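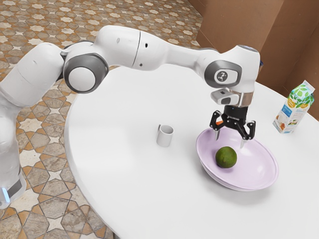
Stastham Residents' Association
Minutes of the general meeting, 3rd April

Chair: Mei Marchetti
Apologies: as per sheet

1. Previous minutes
Accepted, with one correction. The footpath on the north side was "patched", and the word "repaired" is to be struck out.

2. Kerbside organics trial
The contractor, Fulari, tabled a two-page summary claiming 98 per cent household satisfaction. Members asked who had been surveyed. The summary doesn't say. Several present had never received a survey and one had never received a bin. The Chair noted that a satisfaction figure for a service that missed both collections in Pfeiffer Street should be read with care.
Resolved: to ask Fulari for the questions, the number of replies and the dates. The summary is noted, not endorsed.

3. Creek crossing
Council's letter again describes the footbridge as "progressing". The same word was used last July. No drawings, no start date. A member who walks the creek most mornings reported survey pegs on the east bank and nothing on the west. It was suggested this was a good sign. The meeting did not share the view.
Action: Chair to write asking for a start date, in plain words.

4. Noticeboard app
Mikex has offered its neighbourhood app free for the first year. The cost after that is "to be discussed". Members wanted to know what happens to their phone numbers and whether anyone would look at it after the first fortnight, given the fate of the email list.
Motion to sign up: lost, 5 in favour. To be looked at again if a price is put in writing.

5. Street tree grant
$1,000 available. The guidelines exclude watering, mulch and stakes, which leaves trees. Agreed to apply anyway. Paperbarks preferred for the low end of Pfeiffer Street. Plane trees opposed by everyone with hay fever.

6. Other business
Hall key still missing. The hire fee has gone up again and the urn still trips the switch.

Meeting closed 8.40 pm.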